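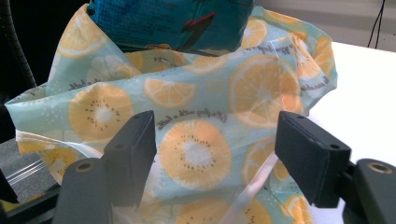
Bag Packing and Unpacking Study – Call for Participants

Usus is looking for adults to take part in a paid study of how people fill, carry, close and empty lightweight shopping and gift bags at home. The work is simple and repetitive. It consists of putting packaged goods into thin plastic bags, taking them out again, and answering short questions on fit, grip and ease of opening.

The study is run for Potness, a maker of printed carrier bags. Results will be used to set bag dimensions, film thickness and opening shape for the next production run, planned for November.

What participants do

Each participant attends 2 sessions on separate days. A session lasts three hours, including two breaks of fifteen minutes. Work is done standing or seated at a table of adjustable height.

In the first session, participants pack. Goods are supplied in mixed sets: wrapped snacks, boxed tea, soft refill packs, small jars and flat packets. Each set goes into a bag in any order the participant chooses. No instruction is given on how to pack, and there is no time limit per bag. After every bag the participant marks a paper form with three ratings and may add a comment.

In the second session, participants unpack. Bags are presented already filled. Some stand open, some have a sagging or folded top, and some are tied. Participants remove the contents one item at a time, place them on a tray, then flatten and fold the bag. Bags that tear are set aside in the gray bin with their form. Torn bags are not counted against the participant.

Printed and plain bags are both used. The printed series includes fruit, stripe and lettered designs on pale backgrounds. Part of the questionnaire asks how easily the opening can be found on a printed bag compared with a plain one, and whether small lettering can be read once the film is creased.

Who can apply

Applicants must be 18 or older and able to read and write everyday English. Normal or corrected vision is required for the lettering questions. We need both left-handed and right-handed people, and left-handed applicants are currently short in number. People with reduced hand strength are welcome and should say so on the form, as a separate set of lighter goods is available.

The following cannot be accepted: current employees of Potness or of any other bag or film manufacturer, people who took part in the Arnus handle study, and people with a known skin reaction to polyethylene or printing inks.

No experience is needed. Retail or grocery bagging experience does not exclude anyone but must be declared.

Payment and places

There are 83 places. Payment is $45 per session, made by bank transfer within ten working days of the second session. Participants who complete only one session are paid for that session. Parking is free. Public transit fares are refunded on presentation of a receipt.

The full bag stock for the study is 1,623 pieces, of which 600 are reserved for the packing sessions. Participants may not take bags or goods home.

Location and conditions

Sessions are held in the ground-floor test room at the Usus building, step-free from the parking lot. The room is kept at 70°F. Film behaves differently in a warm room, so windows stay closed during sessions – please dress accordingly. Masks are required indoors, tables are spaced six feet apart, and work surfaces are cleaned between sessions. Rings and bracelets must be removed before handling the bags. Long nails are acceptable but should be noted on the form.

How to apply

Request the two-page application form from the Usus front desk, in person or by phone, and quote "bag study." Return it by Monday, July 13, 2020. State your dominant hand, the weekday mornings or afternoons you are free, and any relevant work experience. Selected applicants will receive a consent form and two session times. Forms received after the closing date go on the reserve list.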